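Running a Small Office, Unit 6: Keeping Other People's Information
Course notes, Adoración Cordero

Welcome back, everyone. Last time we finished up with mailing lists and thank-you letters, and quite a few of you stayed afterward to ask what you are supposed to do with all those names and addresses once you have them. I was so glad you asked, as it happens to be the whole of this unit! These notes cover what I'll say in class, plus a few things I always run out of time for. Please bring them with you, along with one blank form from your own office (a sign-up sheet, a membership card, a camp registration, whatever you have lying around).

A word before we start. I am not a lawyer and these notes are not legal advice. The rules differ from state to state, and if your office keeps health information or anything about young children, you need to sit down with someone who knows the law where you live. What I can teach you is good housekeeping, and good housekeeping gets you a surprisingly long way.

1. Start with the form

Most offices inherit their forms. Somebody typed one up years ago, somebody else added a line for a fax number, and it has been photocopied ever since. Take your blank form and go down it with a pencil. Next to every line, write who in the office uses that answer, and for what. If you can't name a person and a use, put a question mark there.

When I did this with the front desk at Montoya, the dance school where I worked for many years, our form had 23 lines on it. We asked for both parents' employers. We asked for a work address. The teachers had never once looked at either, and neither had I, and I was the one doing the filing! We ended up with one side of one page, and families filled it in while they waited instead of taking it home and losing it.

Do keep the lines you need. An emergency contact is worth having even if you go ten years without calling one.

2. Say what you are going to do with it

People are generous with their information when they know where it is going. Put two or three sentences at the bottom of the form, in ordinary words, and put the same sentences on your website so that the two agree. They should tell the reader what you collect, why you want it, who else will see it, and how to ask for a change. Here is the wording we settled on at Montoya, and you are welcome to borrow it:

"We use your phone number and email to tell you about classes, closings and recitals. Our teachers can see your child's name, age and emergency contact. We don't give or sell your details to anyone else. If something changes, or you would like us to remove you, please call the front desk."

Now, you have to mean it. If you use an outside service to send your newsletter, then somebody else does have those email addresses, and the sentence about not giving them to anyone has to be rewritten. In class we'll use a practice mailing program called Fledik, and we'll look together at the page where it tells you what it stores.

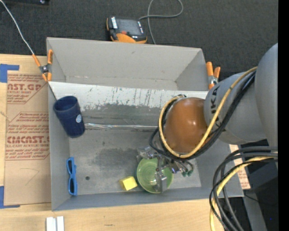 3. How long to keep things

I would love to give you one number and send you home, but different papers have different lives. Tax and payroll records follow rules you must look up. For everything else, you decide, you write it down, and then you stick to it. The schedule we'll work from in class belongs to a made-up-for-homework office called Gedance, which has 200 members and an enormous closet:

Sign-in sheets: 90 days
Inquiries from people who never joined: until the end of the season
Membership forms: as long as the person is a member, plus one year
Photo permissions: as long as the photo is in use
Canceled checks and receipts: ask the accountant

Pick one month for your clearing out and put it on the wall calendar. I like December, when the phones are quiet and there is usually a tin of cookies open somewhere. Shred anything with a name on it. A recycling bin is not a shredder, however deep in it you push the paper.

4. When something goes wrong

Sooner or later you'll send an email to the whole list with every address showing. I have done it, to 2,000 people, at ten minutes to five. Tell whoever is in charge right away, write down what was sent and when, and then write a short, plain apology to the people affected. Please don't try to recall the message. It seldom works, and it makes everybody curious.

For next time

Bring your marked-up form and a first try at your own three sentences. Read the Kivo handout on passwords, both sides, and put a star beside anything that your office doesn't do yet. We'll begin with the stars, and if there is time left over we'll get to the question of who should have a key to the filing cabinet.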